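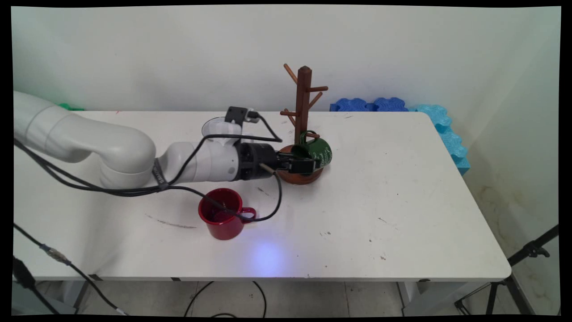 Figure 8. Mug tree task, with the gripper at the green mug on the lowest right peg.

Section 3: Teaching the mug tree task by hand

By now you should have the arm switched on, the gripper calibrated and the Vumeveck software open on the teaching computer. If any of that sounds unfamiliar, please go back to Section 2 before carrying on. It's a short read and we'll still be here when you get back.

You'll be guiding the arm through the job yourself, with your hands on the forearm, while Vumeveck records each movement. One complete run, from the starting pose to the finishing pose, is called a demonstration. The Nellell trainer wants at least 22 good ones before it will build a first version of the task, so make yourself comfortable and don't try to get through them all before lunch.

Setting up the table

1. Stand the mug tree in the middle of the table, well within the arm's reach, and turn it so that the peg you want to use is easy for the gripper to get at.

2. Place your mugs. One may hang on a peg and another may stand upright on the tabletop, as in Figure 8. Colours that stand out from a pale table, such as red or dark green, are a good choice for your first go.

3. Check the cables along the arm. They need enough slack for the wrist to turn freely, but a low loop can catch on a mug handle or drop over a rim. Gather up any extra length and clip it back along the forearm before you record.

Recording a demonstration

4. Press Free Drive. The arm will feel light, and it may sink a little when you first take hold of it — this is normal, and it settles quickly.

5. With one hand on the forearm and the other near the wrist, bring the gripper up to the mug slowly. Stop just short of it and have a good look at how the fingers line up with the handle.

6. Press Record, wait for the tone, then ease the fingers into place and tap Close.

7. Lift the mug along the line of the peg until the handle is clear of the tip, then set it down on the table. Tap Open, back the gripper away, and press Stop.

8. Name the demonstration and save it. Move the mug tree slightly before the next one, so the robot learns the task and doesn't simply memorise one spot.

Caution: Keep your fingers out of the gripper whenever the Close button is lit. Never leave the arm in Free Drive while you step away from the table.

Note: Each recording is limited to 600 frames. If yours keeps ending early, you're probably pausing too long before the lift. Practise the movement once or twice without recording and it should fit nicely.

Note: A fumbled run is no great loss. Choose Discard, put the mug back and start again from step 4. Mizanur Bandara, who wrote the original Ranasinghe training notes, suggested keeping a slow but tidy run over a quick one with a bump in it, and we still give new users the same advice.

If you would sooner steer the arm from the Mekel hand controller, the order of the steps is the same, but Free Drive stays off throughout. Controller button layouts are in Section 4.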